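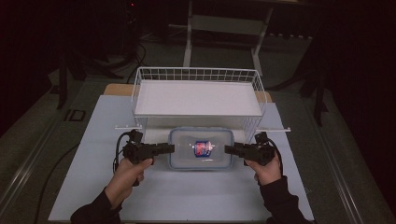
Las dos pinzas de mano, una a cada lado del recipiente de plástico, con la cesta de alambre detrás.

Puesta a punto de las pinzas de mano antes de grabar

El manual de Tuteo dice que el par de pinzas queda listo en un momento. No se lo crea. En la celda de Clivbridge llevamos 2.433 demostraciones grabadas y las tandas malas se parecen mucho: alguien se fió del autoajuste.

1. Cables. Con las pinzas apagadas, compruebe que cada cable sale por la parte trasera y hace una curva amplia antes de caer. Mueva la muñeca hasta el tope en los dos sentidos. Si nota tirón, dé más holgura. Las bridas que vienen en la caja aprietan demasiado; yo uso velcro.

2. Cero de las mordazas. Cierre cada pinza sin nada dentro y ponga la lectura a cero. Repita con la otra. El programa de Lada ofrece hacerlo con las dos a la vez – la opción existe, otra cosa es que los valores coincidan después.

3. Superficie. Fije el tablero claro al banco y empújelo con la palma. Si se desliza, cualquier medida posterior sobra. Coloque la cesta al fondo y deje sitio delante para el recipiente.

4. Prueba de agarre. Sujete las pinzas por la empuñadura, con las mordazas enfrentadas, y acérquelas a los lados del recipiente sin tocarlo. Anote la apertura. Apriete, levante un poco, suelte. El plástico fino cede, así que una lectura de cierre correcta no demuestra que el agarre lo sea. Mire también las paredes.

5. Repetición. Haga la prueba con el recipiente vacío y con un envase pequeño dentro. Dicen que con una vez basta. A mí no me basta.

Mantenimiento: limpie las mordazas al acabar el día y revise el cero cada 500 agarres. La guía habla de 2.000, cifra para la que no he encontrado ninguna justificación. En marzo una pinza empezó a desviarse mucho antes.

Si la lectura sigue bailando, cambie el cable antes de abrir la carcasa. Los repuestos los pedimos a Núñez, referencia 94.

Revisado el 17 de junio de 2023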